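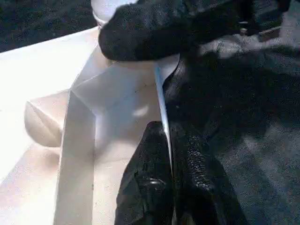 4. SETTING UP THE TRIMMER AND MAKING THE FIRST CUTS

This section is for the Sestine 300 table trimmer with the Dorkby side guide. If you have the model without side guide, please skip steps 6 and 7. The safety pages in section 1 must be read before you continue.

4.1 Choosing the place

1. Put the trimmer on a flat and stable table. The whole base must lie on the table, including the front edge where the ruler is.

2. Leave free space on the left side for the paper that comes out. For long strips you will need more space than you expect at first.

3. Check that the four rubber feet touch the table. If the trimmer rocks, turn the adjustable foot at the back right corner until it stands quietly.

Note: Do not place the trimmer on a cloth or on a cutting mat. The feet can not hold well on soft materials and the base will move during the cut.

4.2 Fitting the blade cartridge

CAUTION: The blade is very sharp, also when it looks used. Hold the cartridge only by the grey plastic sides. Keep children away from the table until the cover is closed.

4. Slide the cutting head to the far end of the rail and press the lock button. Open the cover. Put the cartridge in with the arrow looking to the rail, and push until you hear a click. If there is no click, take the cartridge out and try again, without force.

5. Close the cover and release the lock button. Move the head slowly along the full rail one time without paper. It should go with the same resistance everywhere.

4.3 Setting the side guide

6. Loosen the two knobs of the side guide. Bring the guide to the zero line of the ruler and hold it against the metal stop.

7. Tighten the upper knob first, then the lower knob. Hand strength is enough. Pliers will damage the thread and this is not covered by the guarantee.

Note: The guide can shift a little during transport. Repeat steps 6 and 7 each time the trimmer has been carried to another room.

4.4 The test cut

8. Take a sheet of plain office paper. Do not use your good paper for the test.

9. Lift the clamp bar, lay the sheet against the side guide and lower the clamp bar again. The sheet must lie flat, with no wave under the bar.

10. Press the clamp bar with your left hand. With your right hand pull the cutting head towards you in one movement – not too fast, and without stopping in the middle.

11. Turn the sheet over and put the cut edge on the other edge of the paper. If you see a gap that becomes wider to one end, the guide is not straight. Go back to step 6.

The maximum cutting length is 300 mm. Longer sheets can be cut in two passes, but a small step in the edge is possible where the passes meet.

4.5 How many sheets at once

Office paper: 3 sheets
Drawing paper or thin card: 2 sheets
Photo paper: one sheet, with the printed side up
Baking paper and tracing paper: one sheet, laid between two sheets of office paper

CAUTION: Never cut paper which has staples, clips or glue that is still wet. One staple is enough to break the edge of the blade, and all following cuts will show a torn line at the same place.

4.6 If the result is not good

The edge is hairy: the blade is dull, or the cutting strip under the rail is worn. Turn the strip first. It has a second good side, and many blades are thrown away too early.

The sheet turns during the cut: the clamp bar is not pressed enough, or there is paper dust below it. Wipe the bar with a dry cloth.

The head stops before the end: small pieces of paper are in the rail. Remove them with a soft brush. Do not put oil in the rail.

4.7 After work

12. Bring the head to the far end and press the lock button. Fold down the clamp bar. The trimmer may be stored standing on its short side, but only with the head locked.

Blade cartridges and cutting strips are sold by Lawal under the name Kinico. Used cartridges should be put back in their plastic box before you throw them in the bin.

Comments (4)

papercorner
The tip about turning the strip saved me a new blade. I had the hairy edge since February.

Guest
Does the Kinico cartridge for the older trimmer fit this one also? The arrow is on the other side of mine.

t_bookbinding
@Guest no, I tried. It goes in but there is no click.

Guest
Kept a tally for a wedding job, 3,806 cuts on invitation card, same blade. I changed it on Thursday and the difference is big, should have done it much sooner.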